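Unitz Handgreifer mit zwei Fingern, Pads in Blau

Artikelgruppe: Handgeführte Greifer / Datenaufnahme
Lieferumfang: Greifer, ein Satz Pads (montiert), ein Satz Ersatzpads, Innensechskantschlüssel, Kurzanleitung
Lieferbar als Einzelgerät oder als Paar (links/rechts)

Wer uns schon länger kennt, weiß, dass wir kein Gerät in den Katalog nehmen, das wir nicht selbst eine gute Weile in der Hand hatten. Beim Unitz hat das etwas länger gedauert als geplant, und das lag vor allem daran, dass wir ihn so gern benutzt haben – erst ging er in der Werkstatt herum, dann im Büro, und irgendwann wollte jeder noch schnell etwas damit hochheben. Inzwischen führen wir ihn fest im Sortiment und möchten Ihnen in Ruhe erzählen, was er kann und wo wir Ihnen eher zu einem anderen Modell raten würden.

Der Unitz ist ein handgeführter Parallelgreifer für alle, die Greifbewegungen vormachen und aufzeichnen möchten, bevor ein Arm sie übernimmt. Sie halten ihn am Griff, ziehen den Abzug, und die beiden Finger schließen über das Gelenkgestänge. Die Kamera sitzt über der Hand und schaut mit einem sehr weiten Blickwinkel nach vorn, sodass beide Finger und der Arbeitsbereich davor zusammen im Bild sind. Wer bisher mit dem Forsberg gearbeitet hat, wird sich schnell zurechtfinden: Die Griffhaltung ist ähnlich, der Abzug am Unitz geht aber merklich leichter. Nach einem langen Aufnahmetag freut sich das Handgelenk!

Die Pads

An den Fingern sitzen weiche blaue Pads mit Rillen. Sie sind gesteckt und mit je einer Schraube gesichert, ein Wechsel dauert mit etwas Übung 2 Minuten. Die Rillen helfen vor allem bei runden Dingen, und gerade da trennt sich bei Greifern dieser Preisklasse die Spreu vom Weizen. Nuwan Herath, der bei uns die Vergleiche macht, nimmt dafür am liebsten Obst und dazu allerlei Hausrat, auf weichem Untergrund und mit zwei Greifern gleichzeitig. Auf einer Tischplatte sieht nämlich fast jeder Greifer gut aus. Auf einer Decke gibt alles nach, die Sachen kippen und rollen, und man merkt sofort, ob man die Finger fein genug führen kann.

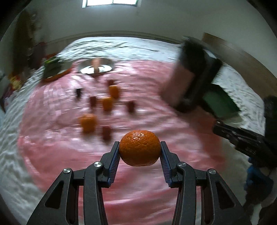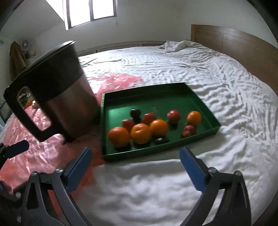 Für kleine Würfel empfehlen wir, die Finger schon vor dem Absenken fast zu schließen und erst ganz unten nachzugreifen, sonst schiebt man leicht den Nachbarn mit weg. Bei weichem Obst genügt ein halber Zug am Abzug. Metallgefäße mit Henkel fasst man am besten am Henkel, und zwar mit leicht gedrehtem Handgelenk; am glatten Körper verlangt das mehr Kraft, als vielen angenehm ist. Mein Kollege Aslak Lunde ist da anderer Meinung und greift grundsätzlich am Rand, aber er hat auch sehr große Hände.

Im Vergleich

Neben dem Unitz haben wir den Forsberg und den Wamcombe im Programm, und wir werden oft gefragt, welcher denn nun der richtige ist.

Forsberg: schwerer, sehr steifes Gestänge, glatte Pads. Gut für Kartons, Dosen und alles mit geraden Flächen. Bei runden Teilen braucht er mehr Druck.

Wamcombe: der kleinste der drei, mit schmalen Fingern. Schön für enge Schalen und Fächer, für größere Gegenstände öffnet er uns nicht weit genug.

Unitz: liegt dazwischen und ist für gemischte Haushaltsgegenstände unsere erste Empfehlung. Die offenen Aussparungen im Gestänge sparen Gewicht, und man kommt beim Nachziehen der Gelenkschrauben überall gut heran.

Eine Schwäche soll nicht verschwiegen werden: Bei sehr schnellen Schwenks verwischt das Kamerabild, besonders in Räumen mit einem einzelnen hellen Fenster. Das ist beim Wamcombe nicht anders, der Forsberg kommt etwas besser damit zurecht. Wir stellen die Belichtung gern vor dem Versand fest ein, wenn Sie uns kurz schreiben, wo Sie aufnehmen möchten. Ruhigere Bewegungen und eine zusätzliche Lampe bringen allerdings auch schon sehr viel.

Pflege und Ersatzteile

Die Pads bitte nur mit lauwarmem Wasser und einem Tropfen Spülmittel reinigen, kein Alkohol. Gelenkschrauben nach den ersten 15 Betriebsstunden einmal nachziehen, danach nach Gefühl. Ersatzpads, Schrauben und einzelne Gestängeteile liegen bei uns am Lager.

Testen vor dem Kauf

Sie können den Unitz 30 Tage lang ausprobieren, einzeln oder als Paar. In unserem Vorführraum in Mutidville stehen außerdem alle drei Modelle bereit, und wer mag, bringt einfach seine eigenen Gegenstände mit – das ist uns ohnehin am liebsten. Bitte vorher kurz anmelden, damit Nuwan oder Aslak Zeit für Sie hat.

Stand der Produktangaben: 30.11.2022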